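**Medicine collection returns to Sqalli apartments in November**

Residents of the Sqalli apartments can hand in old and unwanted medicine again this November, after the spring round brought in items from 137 households.

Augustina Laryea, who organizes the collection, is asking people to go through the whole home and not just the bathroom cabinet. Last time, many of the tablets and tubes handed in had been kept in bedrooms and living rooms, often mixed with tissues and other small things.
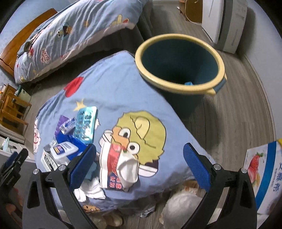

Laryea suggests putting everything in one spot before sorting it. Blister packs should stay in their boxes where possible, so the name and expiration date can be read. Empty boxes and paper leaflets go in the regular recycling. Used tissues go in the trash.

"People bring us a full bag and half of it is packaging," she said. "Ten minutes of sorting at home saves a long line at the desk."

The desk will be in the lobby of Building 4, open from 4 p.m. Paper bags will be left by the mailboxes on the ground floor - 180 have been ordered, up from the spring. Needles and thermometers can't be accepted.

Residents who can't come down may ask for a pickup at the door. Cledwyn Hopkin is taking those requests in Apartment 33.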